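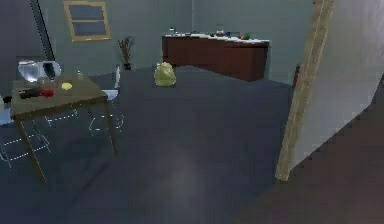
How long does the Vukex softener have to stay in bypass before the first regeneration?
Until the resin tank has been filled and vented as described in steps 1 to 6. The valve head must not be cycled while air remains in the tank.

Filed under: Water Treatment > Softeners > Installation and Start-Up

4.3 Filling the tank and starting the first cycle

Complete section 4.2 (drain line and overflow) before starting. The main shutoff must be closed and the transformer unplugged.

1. Set both bypass knobs to BYPASS.
2. Open the main shutoff. Run the nearest cold tap until the water is clear, then close it.
3. Plug in the transformer. The display shows the software version, then the time of day.
4. Hold REGEN for five seconds. Wait for the motor to stop at BACKWASH, then unplug the transformer so the valve stays in this position.
5. Turn the inlet knob one quarter of the way toward SERVICE. Air will leave through the drain line. Leave the outlet knob where it is.
6. When the drain runs steady with no spitting, open the inlet knob fully. Let the water run until it is clear of resin dust.

CAUTION: Opening the inlet knob fully in step 5 can push resin into the drain line. Resin lost this way is not covered by the warranty.

7. Plug in the transformer and press REGEN once for each remaining position until the display returns to SERVICE.
8. Turn the outlet knob to SERVICE.
9. Add 3 gallons of water to the brine tank, then fill it with pellet salt to the line molded inside the wall. Do not use rock salt.
10. Enter the hardness value in grains per gallon. If the test report is in mg/L, divide by 17.1. A report of 154 mg/L is entered as 9.

NOTE: Factory regeneration time is 2:00 a.m. Households that use water at night should move it.

NOTE: Inlet pressure must not exceed 70 psi. Fit a reducing valve upstream if it does.

Error 28 during step 7 means the motor did not find its home position. Unplug the transformer, check that the cam cover is seated, and repeat from step 3.

Comments (3)

Leandro Escobar
Step 9 should say to put the water in before the brine well cap goes on. I had to take mine off again.

Parveen Kiani
Got Error 28 twice. The cam cover looked seated but one clip was not in. Fine after that.

Henrik Sauerland
Our report gives 177 mg/L, so 10.35. Do I enter 10 or 11? The display only takes whole numbers. I put in 11 for now.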